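**Zullcombe, October 2024: we're pausing Stendon deliveries while we fix a grip fault**

I'm Shadi Najjar and I run the robot team at Misberg. I'd much rather be writing to you about something cheerful, but we've found a fault in the Stendon arm and you should hear it from us!

If the arm loses its signal for more than 2 seconds, the gripper can let go of whatever it's holding. It should hold on tight. We caught it on our cup-stacking job (paper cups, thankfully), and it came up 46 times in 3,000 runs.

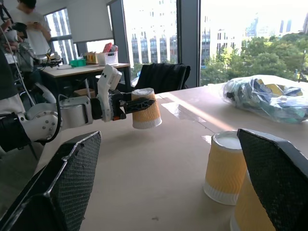 No one was hurt. Still, a dropped cup is one thing and a dropped glass jar is quite another, so we've stopped sending out new arms and written to the owners of all 205 already in use. If yours is one of them, please keep it to light, soft items and stay out of its reach while it's running.

Wissam Khoury and his lot at Abou Jaoude, who write the grip software with us, are testing a fix now. It's free, and we'll install it for you.

Press calls: ask for me at the Misberg office, Zullcombe.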